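Can the machines do the boring jobs yet?

Dwight Carrier has run the refurbishing floor at Wilberg for 10 years. The shop takes in old office computers, strips them, tests the parts and sells what works. For the past year he has also been in charge of finding out which of those chores a robot arm can take over.

"Some of it, yes," he said when we sat down in the break room. "Moving a processor from one place to another, that's a good job for an arm. Every chip of one type is the same size. You teach it once and you leave it alone."

People are slower to believe him about what's hard. Cables top his list, followed by opening a case that has been dropped.

"A cable is never in the same place twice. A person doesn't even think about it. The arm has to be told everything."

Chips go in white holders with rectangular recesses, and the gripper has to come in close with its fingers lined up. Carrier said the setup took most of February.

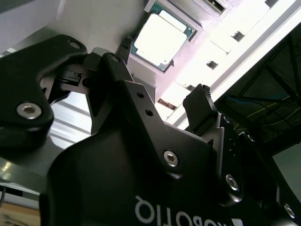
What the staff think

Lizeth Cuadros works the test bench and was against the idea at first. "I thought I'd spend my day fixing it," she said. "Some days I do. But I don't miss sorting chips."

Her complaint now is speed. She can handle 400 parts in a shift, and she says the arm is still behind her – though it doesn't stop for lunch.

And at home?

I asked Carrier if he would buy a machine to fold his laundry. He laughed.

"Not this year. A shirt is worse than a cable. And my kitchen changes every time my kids walk through it. Here I can bolt the table down."

He does own a robot vacuum. It gets stuck under the same chair most nights, and he still hasn't moved the chair.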